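大块的布应该在地上叠

2020年10月23日

换季收拾柜子,又到了跟大块布打交道的时候。我想讲一个很小的主张:凡是比人大的布,床单、被套、沙发罩、野餐垫、防尘布、窗帘,都应该铺到地上去叠。站着抖、抱着折、两个人扯着四个角对走,这几种办法我都用过很多年,现在一样也不用了。

先交代一下我的条件,免得有人说我家大。房子使用面积52平方米,两个房间,客厅放了沙发和一张饭桌以后,剩下的地面刚好能摊开一块2米宽、3米长的布,前提是把饭桌往窗户那边推,椅子倒扣到桌面上。推桌子、扣椅子要花一点时间。多数人反对在地上叠布,反对的就是这一步。他们觉得为了叠一块布先要挪家具,太郑重了。我以前也这么想。

站着叠的问题在于手不够长。一个普通身高的人两臂张开,也就够得着一块双人床单的窄边,还得把胳膊举过头顶,不然下半截就拖在地上。举着的时候看不见布的另一头在干什么。你把左手的角并到右手的角上,自以为对齐了,其实中间垂着一个大肚子,边也是歪的。再对折一次,歪的就藏到里面去了,外面看着还行,放进柜子时厚薄不匀,叠几块上去就往一边倒。我家的柜子有几年总是开门就往外滑东西,我一直怪隔板太滑,还在隔板上垫过防滑网。后来在地上叠了一季,防滑网拆了,布也不滑了。

两个人对叠是许多家庭的传统做法,我小时候也干过这份差事。大人拎两个角,小孩拎两个角,一声令下往中间走,走到一起时小孩把角交出去,弯腰去捞底下那道折边。这个做法适合晾干的厚床单,速度确实快。可是它需要两个人,还需要两个人对“左手在上”理解一致。我们家因为这个问题拌过的嘴不少,一个人往里翻,一个人往外翻,拧成麻花,抖开重来。再说,现在许多人家里白天只有一个人在收拾,等另一个人下班回来帮着扯一条被套,布就在沙发上堆到晚上。堆到晚上的布多半不会被叠,会被推到沙发一角,第二天又被推到另一角。

也有人在床上叠。床是个不错的平面,我不反对拿它叠衣服和枕套。但床面是软的,手一按就陷,布跟着往下走,压不出利落的折痕。而且床通常三面或两面靠着东西,人只能站在一侧或者绕到床尾,远处那条边够不到,得爬上去,人一上床,布就被膝盖带跑了。更不用说大块的沙发罩和防尘布,铺在床上四边都要垂下来,垂下来的部分有重量,会把中间的布往下拽。我用的那张床垫是Hovitz的,比较软,在上面叠一块厚布,叠完以后侧面看像一只没发好的馒头。

饭桌更不行。饭桌太窄,布一大半在桌外面。

剩下的就是地面。地面平、硬,尺寸比家里任何一件家具都大,而且不用花钱。布摊在地上,四个角都在眼前,哪里歪了一目了然。你可以绕着它走,从这一头走到那一头,把每条边都拉直了再下手折。折过来的那一层落到底下那一层上,重力替你把它压住,你松开手去倒杯水,回来它还是那个样子。站着叠的时候是不能松手的,中途来个电话,前面的工夫全部作废。

关于脏,这是最常听到的反对意见,我认真说一说。

地面脏不脏,取决于扫没扫过。我的做法是铺布之前先把那块地扫一遍,再拿拧得很干的拖把走一遍,等它干透。等的时候正好去收晾着的布。如果是贴身用的床单被套,我在下面先垫一层旧床单,这条旧床单专门做这个用,叠完布以后它也是要洗的。如果是沙发罩、防尘布、野餐垫一类,直接铺。它们本来就是铺在外面挡灰的,野餐垫更是铺过草地的,回到家里反倒嫌地板脏,说不过去。

有人说木地板可以,瓷砖太凉,水泥地太糙。我住过铺木地板的房子,也住过刷了地坪漆的房子,差别没有想象中大。打磨过的硬地面其实最好用,布在上面滑得动,拉一个角,整块布跟着走,不会像在地毯上那样被绒毛抓住。地毯是真正不适合的,毛絮会粘上去,深色的布尤其明显,叠完还要用粘毛滚筒再滚一遍。家里满铺地毯的人,我建议去走廊或者厨房叠,或者就叠小一点的东西。

至于腰和膝盖,这个反对意见是有道理的。在地上叠布要蹲要跪,上了年纪的人,膝盖做过手术的人,不应该照我说的办。我自己膝下垫一块泡沫垫,拖着走。能跪就不要弯腰,弯着腰拉布最伤人,第二天腰会酸。布的折叠次数其实不多,大头在拉平,拉平可以站着用脚轻轻踩住一个角,手去拉对面的边。光脚,或者穿干净的袜子。

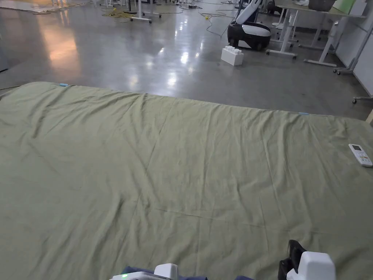

铺开这一步,我主张比一般人以为的多花些时间。许多人把布往地上一抛,大致摊平就急着折,折到一半发现有一条边缩在里面。布刚从柜子里或者晾衣架上下来,总带着上一次的折痕,那种橄榄绿的大布最明显,横着一道,斜着又有几片浅浅的皱,颜色深,光一照,皱的地方还会发亮。这些皱用手掌抹不掉,也不需要抹掉,把四条边拉直就可以了。远边上那两小块浅蓝色的标记是很值得学的,其中一块靠近角上,蹲在近处这一头,抬眼就知道那条边在哪里,走向正不正。纯色的布四条边长得都一样,没有标记,翻一次面就分不清长短边了。用什么做标记无所谓,颜色跟布差得远就行。

做标记这件事我再多说几句。床单这类东西,商家会在某个角上缝一个洗标,很多人洗标一到家就剪掉了,嫌扎。我劝大家留着,或者剪掉以后在原处缝两针彩线。我家的两条被套,长边和短边只差一点点,每次套被子都要试一回,套反了再掏出来。后来在短边的两个角上各缝了一小段红线,这个麻烦就没有了。叠的时候也一样,先找红线,红线朝自己,折法就固定下来,叠出来的每一条大小一致。窗帘不用做,窗帘有挂钩那一头,本身就是标记。沙发罩最需要做,沙发罩的形状不规则,有扶手的位置,有靠背的位置,平摊在地上像一张地图,不标出哪头是靠背,下次罩的时候得在沙发上转两圈。

有卖专门标签的。Kukholm的店里有一种布用的小贴片,能水洗,一包价钱不低。我买过一包,用完没有再买。线和针家里都有。

折的次序,各家有各家的习惯,我只讲我认为要紧的一条:先折长的方向。一块2米乘3米的布,先把3米对折,变成2米乘1米半,这时候它已经是一块你蹲在一边就能照顾到全部的布了。如果先折短的方向,得到的是窄窄长长的一条,两头离得很远,跑来跑去,而且长条容易在中间弯。折过一次以后,用前臂从折边往开口的方向推一遍,把夹在里面的空气赶出去。厚的布推两遍。空气不赶出去,放进柜子当时看着是一叠,过一晚上会自己塌,塌下去就歪。

往下怎么折,看柜子。我反对为了好看把布折成网上那种能站起来的小方块,那是给毛巾和衣服用的。一块大防尘布硬折成小方块,层数太多,外层要绕过里层的厚度,边缘绷得很紧,折痕压得又深,下次铺出来满布都是格子。大布宁可折得大一点、薄一点,平放。柜子深度多少,就折到比这个深度略小。这句话听着像废话,但我见过不少人先折好了再去找地方放,放不进去,就在最后一步随便对折一下塞进去,前面的齐整都白费了。

铺在地上的布还有一个毛病,就是它会变成一张桌子。

这一点凡是在地上叠过布的人都有体会。布一铺开,家里的东西就开始往上落。手机、眼镜、剪刀、刚从口袋里掏出来的钥匙。空调遥控器是我家落得最多的。干活热了,拿起来按两下,顺手一放,放下去的地方就是布。它面朝上斜斜躺在那里,白的,很显眼,叠之前谁都看得见。看得见也会忘。折到第二道,手底下硌了一下,这时候把布掀开就是了。要是布厚,硌不出来,遥控器就跟着进柜子。

我家的遥控器进过柜子。那是春天,四月里天气忽冷忽热的几天,空调开开停停。我叠了一块厚的沙发罩,叠完收进最上一层。晚上找遥控器,沙发缝翻了,床底下看了,冰箱也打开看过。后来干脆在空调机身上找那个应急开关,踩着凳子按。过了好些日子拿沙发罩出来用,一抖,遥控器掉在地上,电池盖摔开了。遥控器没坏。

所以我的第二个主张是:叠布期间,一切小东西不许上布。这话说给家里人听没什么效果,要给那些东西一个去处才行。我的办法是在铺布之前,先在旁边的椅子上放一只浅托盘,谁手里有东西就放托盘里。遥控器尤其要有固定的位置。我在墙上粘过一个遥控器插座,Kasadov的,塑料的,背面带胶,粘在空调下面那堵墙上,齐肩高。粘了以后遥控器确实很少再走失。有朋友觉得墙上粘这个难看,也有道理,那就放在抽屉里,只要每次都是同一个抽屉。难看和找不到之间,我选难看。

有人会讲,现在手机也能控制空调,遥控器丢了就丢了。我试过用手机。手机要解锁,要找到那个程序,程序要更新,有时候又跟空调失去了联系。一个在地上跪着、两只手抓着布的人,没有心思干这些。遥控器按下去就有反应,这样的东西现在不多,值得给它安排一个地方。

说回布。既然讲到铺在地上,就不能不讲布本身的大小。我认为大部分家庭里的大布都买得太大。买的时候想的是宁大勿小,大了可以掖,小了盖不住。结果是每一次洗、晾、叠、收都在为那多出来的一截付工夫。洗衣机塞得很满,转不开,洗完中间还有一块干的。晾衣杆不够长,要在杆上对折着晾,折的那一道总是最后干。摊在地上又超出能腾出来的地面,一角爬上沙发脚,一角钻到柜子底下,拖出来一缕灰。我买过一块从Bhatt布店裁的厚棉布,原想当沙发罩,又想着偶尔可以铺床,就让店里多裁了一截。用了一年,没有铺过一次床。后来我拿剪刀把多的裁下来,锁了边,做成两个椅垫套,剩下那块叠起来舒服多了。

买布之前应该先量家里能腾出来的地面。这是我的第三个主张,说出来常被人笑。人家量床,量沙发,量窗户,没听说过量地板的。但是一块布在床上待着不动的时候并不费人,费人的是它下床以后那一段路。这段路里最大的一关就是摊开,摊不开的布叠不好,叠不好的布占地方,占地方就挤别的东西。你家能腾出来的地面有多大,你能管好的布就有多大。超过这个尺寸的,要么送出去洗和叠,要么认了它就是一团。

有一团布并不丢人。我不赞成什么都要叠。抹布不用叠,垫在旧家具下面的布不用叠,过两天就要再用的防尘布也不用叠,搭在椅背上就好。床笠我也不叠,四个角带松紧的东西,网上有很多教人把它叠成方块的办法,我学过三种,每一种都能学会,每一种都在下一回忘掉。现在把它卷起来塞到对应的床单里,当个芯子。要叠的是那些一放就是半年的东西,冬天的厚罩子、夏天的薄罩子、野餐垫、客人来了才用的被套。这些东西一年叠不了几回,每一回好好叠,够用很久。

从时间上算也不亏。我留意过一次,从推桌子开始,到扫地、铺布、叠完、把桌子推回去,叠一块大沙发罩用了15分钟。听着长,可其中挪家具和扫地占去一多半,叠本身很快。所以我从来不为一块布挪一次家具。要叠就把这一季要收的大布都攒到一天,家具只挪一次,一块接一块地叠。先叠最大的,趁膝盖还好。叠到小的时候,可以直接把刚叠好的大布当垫子,在上面叠枕套,干净,也软和一点。攒布的那几天,布就在筐里放着,我不管它。

地也顺便扫了。饭桌底下那一块,平时拖把伸进去转半圈就出来,桌子一推开,才看得见四条桌腿印子旁边积了什么。我家每年桌子底下最干净的就是换季收布的那两天。这算附带的好处,不能当主要理由,单为了扫地,谁也不会去铺一块布。

灯光也有讲究,这个没见别人提过。傍晚开着顶灯叠深色的布,布和影子混在一起,折边在哪里看不清楚。光滑的地面还会反光,一道一道的白,晃眼睛。我喜欢上午叠,窗户在侧面,光斜着过来,哪里有皱哪里就有一条影子,拉平了影子就没有了,省得用手去摸。如果只能晚上干,把落地灯放到一侧,关掉顶灯,效果差不多。

天气方面,阴雨天不要叠要收半年的布。晾着像是干了,手心贴上去有凉意的,就是没干透。这种布叠得再整齐,放到下一季拿出来也有味道。我吃过一次亏,一条收得很平整的被套,打开来一股闷味,重新洗,重新晾,等于前一回白叠。现在的规矩是收下来先在椅背上搭一晚,第二天再铺地上叠。樟脑丸我不放,味道比闷味还难去。

再讲讲收进去以后。大布放柜子的最下层或者最上层都行,不要放中间。中间那几层要天天拿东西,拿别的会把它碰歪。放最上层的要注意折口朝里,圆的那一边朝外,拿的时候一次能抽出来一整块,不会抓到一层拖出一串。不要用抽真空的袋子装厚布。那种袋子抽完气硬得像一块砖,四个角翘着,放哪里都不稳,过两个月又悄悄漏气鼓回来,把柜门顶开一条缝。被子可以用,布没有必要,布叠好了本来就没有多少空气。

写到这里,可能有人要问,叠一块布值不值得讲这么多。我觉得家务里有很多事情做得不顺,都被归到人身上,说这人手笨,那人没耐心。我以前也认为自己手笨,叠不好大东西,换一个平面以后就叠得好了。手还是那双手。小孩也一样,让一个孩子举着胳膊叠床单,他叠不成,挨两句说,下次就躲。让他在地上叠,他能一个人把一整块折完,还愿意在上面滚两圈。滚两圈就滚两圈,再拉平就是了。

家里的老人对这个办法看不惯,我也理解。他们那一辈的地面,很多是水泥的甚至是砖的,东西落地就算脏了,捡起来要拍一拍。“铺在地上”这四个字听着就不像话。跟他们争没有用。我的做法是老人在的时候垫旧床单,垫得大一点,四边都露出来,让人看见布没有挨着地。这么一来,一般就不再说什么,有时还会过来帮忙拉一个角。

租房子住、地面实在腾不开的人,可以借地方。楼里要是有公共的活动室,地面干净,白天人少,带一条旧床单去就行。我也见过有人在自助洗衣店的长台子上叠,那种台子比家里的饭桌宽得多,叠床单够用,叠沙发罩还是窄。阳台也能凑合,阳台窄而长,适合窗帘。窗帘顺着铺开,从下摆往挂钩那头折,挂钩留在最外面,别包进去,包进去会勾线。纱帘在地上叠要慢,纱太轻,走过去带的风都能把它掀起来,我会在折好的那一边压两本书。书可以上布,书大,忘不了。

还有一类布我至今没有找到好办法,就是圆的。圆桌布摊在地上很好看,一动手就不对了,对折是半圆,再对折是个扇形,尖头厚,圆边薄,怎么放都占地方。我现在是折成半圆以后,把两边的弧往里收,收成一个长方,再从一头折过来,收进去的部分鼓鼓的,压一压也就那样。有人说应该卷在纸筒上,我家没有那么长的纸筒,也没有地方竖着放。长方的桌子我劝大家别用圆桌布,圆桌子的人家只好自己想办法了。

今年的冬罩子我还没有拿出来,夏天的两块已经洗了,搭在椅背上。饭桌这两天堆着别的东西,要先清掉才推得动。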